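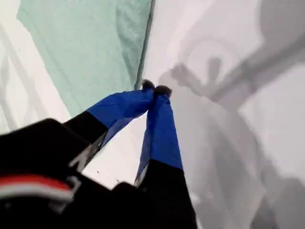
Gripper on the edge of the green cloth, Koval shirt set

Koval Shirt Folding Set: README and data card

Hi! If you found this folder through the class page, you're in the right place, and if you found it some other way, welcome anyway. Koval is the data we recorded in the Stadell robotics club while teaching a pair of tabletop arms to fold a t-shirt. I wrote most of this file, and Illia Horobets fixed the parts about file formats after I got them wrong (twice). We're students, the folds are student folds, and a good number of them are pretty ugly. We kept the ugly ones on purpose, so please read the section on labels before you train on everything in one big gulp like I did the first time.

What's in the set

There are 2,226 episodes in total. One episode is one attempt at one task, starting when the operator hits record and ending when they either like the result or give up. We split the folding job into 4 tasks:

flatten: shirt starts crumpled, ends spread out on the table
sleeve_in: one sleeve gets folded in toward the middle
half_fold: the hem comes up to the collar
full: all of it in one go, from crumpled to folded

Of those episodes, 667 are full. Those are the ones people always ask for, and they're also the slowest to load, because a full attempt can go on forever when somebody loses a corner and spends ages chasing it. The other tasks share out the rest pretty unevenly. We did way too many sleeve_in sessions in October since it was the task everybody was good at by then, and it's just more fun to record something you're good at. If you need balance, use the sampler in tools/sampler.py, which draws evenly by task.

How we recorded it

Everything was teleoperated. The operator moves a small pair of leader arms and the followers on the table copy them. Most of the driving was done by Manaia Henare, Lesia Bilyk and me, and you can tell us apart in the data once you've watched enough of it. Manaia goes fast and corrects late. Lesia is slow and very tidy, and her half_folds are the ones I'd show to anybody's parents. I regrip constantly. There's an operator field in the metadata (op_a, op_b, op_c) and I'd suggest you look at it, because a policy trained on only one of us picks up our habits in a way that's a little embarrassing to watch.

Recording ran through Ollex, the club's own logger. It's a few Python scripts and a settings file, and it does the job. Ollex writes joint positions, commanded positions, gripper opening and the camera streams against one clock. The commanded and measured positions are NOT the same thing, especially when a gripper closes on cloth and the motor is told to keep going. Use measured for the state and commanded for the action. I mixed them up for a whole evening and couldn't work out why my loss looked so amazing.

Folder layout

episodes/ has one folder per attempt, named by task and number
meta/ has operator, task, outcome and notes as JSON
calib/ has the joint offsets for each session
splits/ has train.txt, val.txt and test.txt
tools/ has the sampler, the viewer and a checker script

Run tools/check.py after you download. It opens every episode and compares the stream lengths. If it complains about something in episodes/, download that folder again before you write to us, because a half-finished copy is the usual culprit.

Labels

Each episode has an outcome: good, okay or failed. "Good" means the person grading would be fine putting that shirt in a drawer. "Okay" means it's folded, but you'd sigh a bit. "Failed" is everything else, including the attempts we stopped early. Shewit Tsegaye did the grading and didn't drive at all, and we liked it that way, because the rest of us were far too kind to our own folds. She also wrote the notes field, where you'll find things like "left lost sleeve, got it back, lost it again." Please read some of those! They're the best documentation in here.

On top of the outcome there are contact labels for each arm. These say whether the gripper is free, touching or holding. They were marked by hand in the viewer, for the sleeve_in and full episodes only, so don't go looking for them in flatten. Holding starts when the fingers have closed with cloth between them. Touching covers any contact before that, and it's the messy one. From overhead, a fingertip right over the shirt and a fingertip on the shirt look nearly identical, and we argued about it a lot.

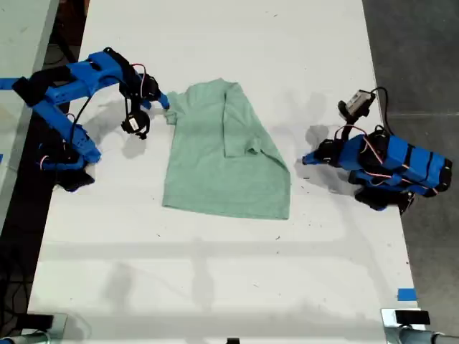 Contact labels are per arm for exactly this kind of moment, when the two sides are doing different jobs. Our first version had a single label for the whole station, and it was useless as soon as one gripper waited for the other. Take the green shirt with its right sleeve folded in across the top: the left gripper is at the other sleeve with its tip on the fabric, and the right tip is over bare table with a gap between it and the shirt. The right arm gets "free" there, easy. The left is the one where you scrub back and forth and squint. The shadows make it worse, too. Both arms throw soft gray ones across the white table, and a simple background subtraction will happily tell you a shadow is a gripper. Lindiwe Molefe tried it for her part of the class project and ended up masking by color, which works a lot better with bright blue arms and a pale shirt.

Splits

The splits go by session, so attempts recorded back to back always stay together. Please don't reshuffle by episode! Consecutive attempts start from very similar piles of cloth, and your test score will look fantastic for no good reason. Test also has a few sessions on a shirt that never shows up in train. Results on that one are a lot lower for everybody so far, me included.

Baseline

We trained one small imitation model on sleeve_in using only the good and okay episodes. On the real table it got the sleeve folded in 65 percent of tries, graded by Shewit with the same rules as the data. The failures were mostly of one kind: the gripper closed a little too high above the cloth, came up with nothing, and then the model carried on folding air with total confidence. Adding the failed episodes where the operator missed and then recovered helped with that when we watched it, but we ran out of term before we could grade it properly, so I'm not going to put a number on it. The config is in tools/baseline.yaml.

We also tried full with the same model. It flattened the shirt nicely and then sort of lost interest.

Things that will trip you up

Joint offsets change between sessions. We recalibrated whenever something got bumped or a servo was swapped, so always load the calib file that matches the session. The loader does it for you, but if you write your own, please check.

Table cleanliness is not a controlled variable — there are specks and smudges on the white surface, and they move around between sessions. We wiped it down when we remembered. If you're doing anything clever with image differences, you'll notice.

Camera placement drifts. The small camera on the right arm gets nudged out of line when its cable pulls, and we didn't always catch it right away. Sessions where we know it happened have cam_shift set to true in meta/.

Some episodes have a long pause at the start. That's the operator getting comfortable with the leader arms. Trim it with the --trim flag unless you want a model that begins every fold by thinking about it.

What it's good for (and what it isn't)

I'd use Koval for class projects on imitation learning, for trying out contact detection, and for playing with two-arm coordination on a task where mistakes are cheap. I wouldn't use it to claim anything about laundry in general. It's short-sleeved t-shirts on one table at one station. A sweater would be a whole different animal, and we know this because we tried one at the end of term and then quietly put it away.

Sharing and credit

Free to use for teaching and research. If you publish something or hand something in, please credit it as "Koval Shirt Folding Set, Stadell robotics club" and send us a copy, we'd love to read it. There's a mirror on the Zatwood drive for people on campus, and it's much faster than the public link — ask Illia for access.

Found a wrong label? There are definitely some in there. Send the episode name and the time in seconds to the club inbox with "Koval" in the subject, and tell us what you think it should be. Shewit has the final say on outcomes, and Lesia and I look after the contact labels. Fixes go into the next version and get listed in meta/changes.txt with your name next to them, unless you'd like to be left out.

Still to do: contact labels for half_fold, a smaller sample download for slow connections, and a proper viewer guide (for now, press H in the viewer and it lists the keys).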